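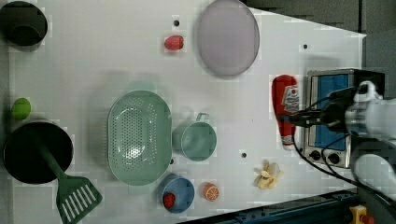
I've had Brornance on my phone since August, mostly so I'd stop forwarding my uncle's nonsense to people just to ask "is this real??" You paste in a post or a screenshot and it digs up where the claim first showed up, plus who's been spreading it. That's the whole thing!

So last week he sends me a photo of some actor in a green jacket, supposedly a secret signal to the movement (which movement, he didn't say). Brornance took 21 seconds and found the original post, a plain vacation picture from two years back, with the caption intact. I was pretty impressed.

It's weaker on video. I gave it 4 clips and it only traced 2 of them, and one answer was just a link to another repost. My friend Tuncay swears by Eren for video, but Eren has ads all over and I gave up on it.

The free version gives you up to 199 checks a year, plenty unless your family is worse than mine. Oh, and turn off the "trending rumors" alerts right away. I left them on for one weekend and ended up reading more conspiracy stuff than my uncle does.

Four stars from me, and I'm keeping it.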